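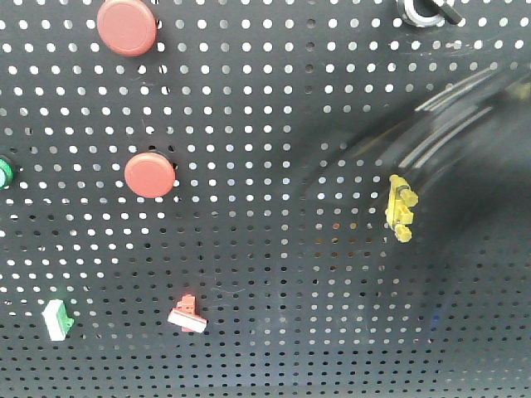

Urmont, October 2024

Our question for the Gundell project was pretty simple: can a robot arm do the boring jobs on a shop floor yet? My share was the button panel, the one with the red push buttons and the selector switch. Small plastic parts end up lying on the perforated metal, and somebody has to pick them off and sort them by color. I can do eight in well under a minute (I timed myself, and yes, I was showing off!).

The arm is a different story. I logged 600 tries starting in May, and it got the part off the panel in almost 40 percent of them. Yellow went best, and the green-and-white ones were awful. I blame the holes, because a fingertip snags on them so easily, but I never tested a plain sheet so don't quote me.

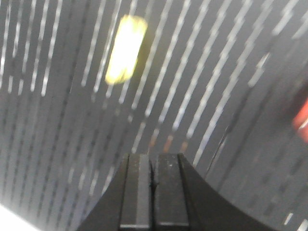 What the gripper has to work with

Two flat black fingertips, side by side, and that's the whole hand. Up close the panel is just rows and rows of bright marks, and anything small turns into a blur of color. I ran the Clindgate software first, then Conceição, which was slower but dropped seven fewer parts per session. Would I let it clear a panel by itself overnight? No way, not this year.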